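List: bench-supplies
Subject: Re: [bench-supplies] Cups on the white tables, what goes in them
From: Kelechi Nwankwo
In reply to: Ertuğrul Kırmızıgül
Sent: Wednesday, 16:42

Ertuğrul Kırmızıgül wrote:

> I went through the Yu rooms this morning with the stock sheet. Three
> points before the October order goes to Fovasico.
>
> 1. Every table has a cup, and every cup has different contents. I
> found pens, tweezers, hex keys, two cable ties and a spoon. The stock
> sheet says "cup, complete" for all of them. I do not know what
> complete means and neither does the sheet.
>
> 2. Scissors are going into the cups point up on two of the tables.
>
> 3. The small bottles have no labels. I assume they are all
> isopropanol, but I am assuming it from the smell.
>
> Could we either write down a standard cup or drop the cups and go back
> to drawers? I have no strong view. The drawers did have the advantage
> that things lay flat in them.
>
> Ertuğrul

I would keep the cups. The drawers were under the front edge of the table and could not be opened with a stool pushed in, so people left the scissors on the tabletop anyway. A cup takes up very little surface and you can see from the doorway whether the scissors are in it.

Proposed standard cup, for comment:

Scissors, one pair, black handles, points down. The handles should stand clear of the rim. If they sink below it the cup is too tall, and we should change the cup and keep the scissors.

Marker, one, permanent, stored with the cap up. Any color, provided it contrasts with white tape. I have been buying the Prosinell fine tip, and the green reads well enough on white at arm's length. Red is harder to read under the room lights and I would stop ordering it.

Bottle, one, small, transparent. Transparent matters for the stock check, as the level can be read without opening anything. Fill to two thirds at most.

One free slot for whatever that table uses most. This is where the tweezers and hex keys belong. One item, chosen by the people at the table, and not entered on the stock sheet.
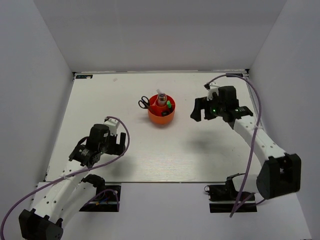 Stability is the other half of the question. Scissors are the heaviest thing in the cup and most of that weight is in the handles, so the center of gravity sits high. I put a cup on the kitchen scale and then on a tilting board on my own desk. With scissors and one marker it went over at a smaller angle than I would like. With a filled bottle added at the bottom it held noticeably longer. I only had one type of cup to try and the board was a shelf with a protractor taped to it, so please treat the result as a direction and not as a specification.

What follows from it is the loading order. Bottle in first, so that it stands on the base. Scissors second, against the wall of the cup. Marker and the free item after that. If the bottle goes in last it rides on the scissor blades, and then it leans and adds its weight at the wrong height.

Position on the table: toward the middle, where nobody's sleeve passes. I know the corners look tidier. The cups that have gone on the floor so far were all near an edge, and a bottle falling from table height is a mess whatever is in it.

On your third point, I agree, and smell is not an acceptable method. A Jetent label will go around a small bottle if it is printed at the narrow width, but the adhesive lets go after a few wipes with alcohol. Clear tape over the label fixes that. The label should carry the contents and the month of filling. Any bottle without a label gets emptied into the waste container by whoever finds it, with no discussion on the list. I would like that part adopted even if the rest of this goes nowhere.

On cup color, somebody asked last month if the cups could be white to match the tables. I would prefer not. A white cup on a white top is easy to miss when you are reaching for it, and easier still to put a box down on. Orange is fine. If Fovasico runs out of orange, any strong color will do, as long as it is not one we already use for waste.

For the order itself:

Cups, 12, which covers the tables and leaves a few over.
Scissors, 4, as replacements. The others only need the tape residue cleaned off the blades.
Markers, one box, green or black.
Labels, one roll. The part number on the sheet ends in 640 and that is the wide one. The narrow one is on the next line down and is the one we need.
Bottles, none. There is an unopened bag behind the paper towels in the second cabinet.

The sheet also shows 2,177 cable ties in stock. I have not checked this and I do not intend to, but please leave cable ties off the order.

If there are no objections I will replace "cup, complete" on the sheet with the four lines above, one tick box each for the first three and no tick box for the free slot. The spoon is probably from the flux table and should go back there, or in the trash if it has flux on it.

Kelechi

--
bench-supplies mailing list
To leave the list, send a blank message with "unsubscribe" in the subject line.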